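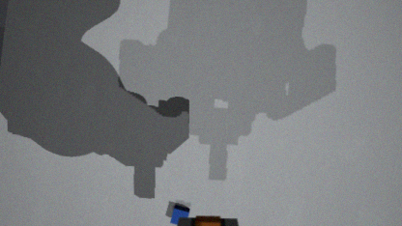 Hi Ariel,

Sorry this is landing in your inbox on a Wednesday night, but we only got the last of the league scores in after supper and I wanted you to have the whole picture for March. Short version: the junior badminton program is in good shape, and the Velta money is mostly going where we said it would.

We signed up more kids than we had court time for, which meant splitting the Bikunik group into early and late sessions. The late one runs until 8:30 and parents grumbled about that for a week or so. It has settled down now. Ulises Maldonado took over coaching the late group and they adore him – he has them doing footwork drills to music, and I've never seen ten-year-olds so happy to lunge!

On the money side, we've spent $3,335 so far. Court rental at Pagano was $3,322 less a credit for the night the heat was out, and I'll send the corrected invoice as soon as they get around to issuing it. Shuttlecocks came to $563, and yes, we go through them faster than I budgeted (the beginners smash everything, including the ones that are going out).
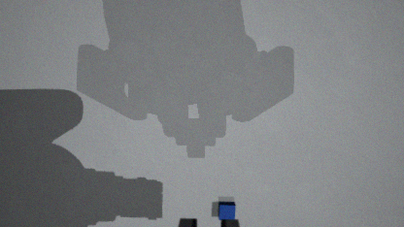 The Brosteck meet was our first time taking a full squad on the road. We lost the boys' doubles pretty badly, split the singles, and won both mixed matches, the second one in a third game that went to 22-20. I lost my voice. The kids slept the whole way home.

Two things I'm less happy about. The girls' numbers dropped after the holidays and I haven't figured out why, so I'm calling families this week. And we still don't have a second certified umpire, so I keep getting pulled off coaching to sit in the chair.

For next quarter I'd like to move $1,000 from travel to court time, so we can open a weekend session. Let me know if that needs a form or if an email from you will do it. The summer camp dates are still up in the air – Pagano is resurfacing two courts and can't say when they'll be ready.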